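Gamerham Textile Reuse Program
Progress report, second reporting period
Prepared by Beverley Parsons for Jordan Lambert, grants office

1. Status

The program remains on schedule against the revised work plan. Collection, sorting and resale are running at all three sites (Gamerham, Tunstall and Brornach). The fiber identification work is one month behind, for the reasons given in section 4. No change to the end date is requested.

2. Collection and sorting

Intake for the period was 2,416 kg, of which 682 kg was household linen: napkins, tablecloths, towels and bedding. The remainder was clothing. Linen intake rose after the Tunstall drop-off point moved from the rear yard to the street entrance in March. Brornach intake was flat.

Sorting follows the four-grade scheme agreed at the start of the grant. Grade A goes to resale, B to repair, C to cutting for wipers and D to fiber recovery. Wayne Staniforth rewrote the grade B criteria in April. Under the earlier wording, items with a single open hem were being sent to C at Brornach and to B at the other two sites. The new sheet sets a limit on hem length and treats stains separately from seam damage. Grade records from before April have not been corrected and should be compared between sites with care.

3. Laundering

The Nollasau washer was commissioned at Gamerham in February. Standard cycle time is 64 minutes. Cotton and cotton-blend linen is now washed after grading, which keeps grade D material out of the machine. Water metering was installed late, and consumption data covers only the second half of the period. Full figures will be in the next report.

Two faults were logged. A drain valve was replaced under warranty. The dosing pump lost its settings after a power cut, and these are now written on a card inside the cabinet door.

4. Fiber identification

Eskil Bråten has completed the reference set of 100 swatches. Dark dyed cottons still give unreliable readings on the handheld unit and are being checked by burn test. The burn tests account for the delay. A second light source is on order.

5. Repair

Alfie Dawber trained the repair group at Tunstall on overlock machines. Most repairs are hems and corner seams on napkins and tablecloths. Color matching of thread is slow for greens and purples, and stock of both has been increased.

Cloth items
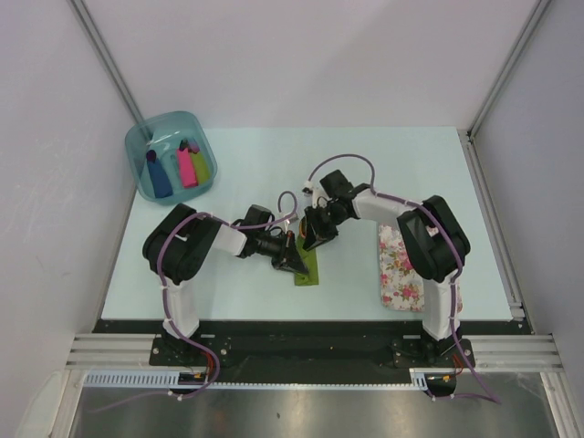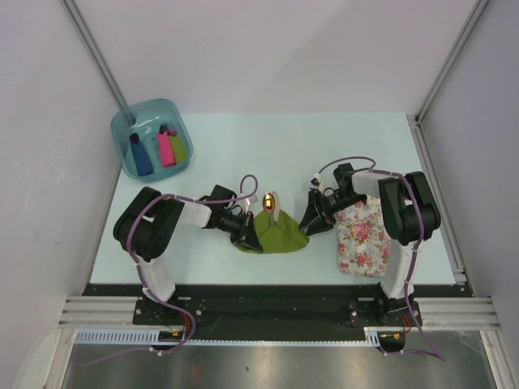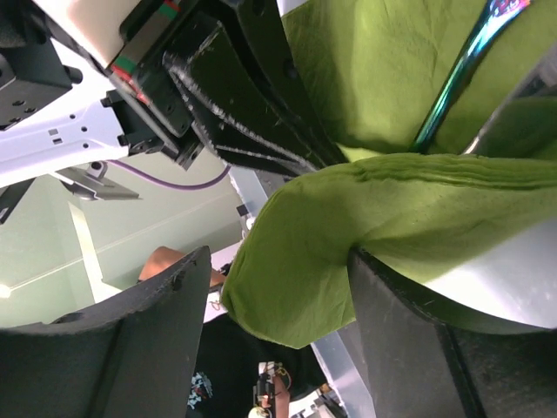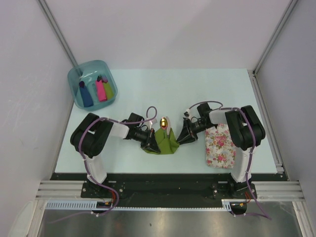

6. Spending

Spending on staff and transport is in line with budget. Equipment is under budget pending delivery of the light source. The thread purchase was charged to consumables. A transfer from equipment to consumables may be needed in the final period and would be submitted on the usual form.

7. Next period

Report metered water use for the Nollasau washer by cycle type.
Finish burn tests and issue the dark cotton reference sheet.
Repeat the grade B check at Brornach in June using the new criteria.
Agree a price list for grade C wipers with the two existing buyers.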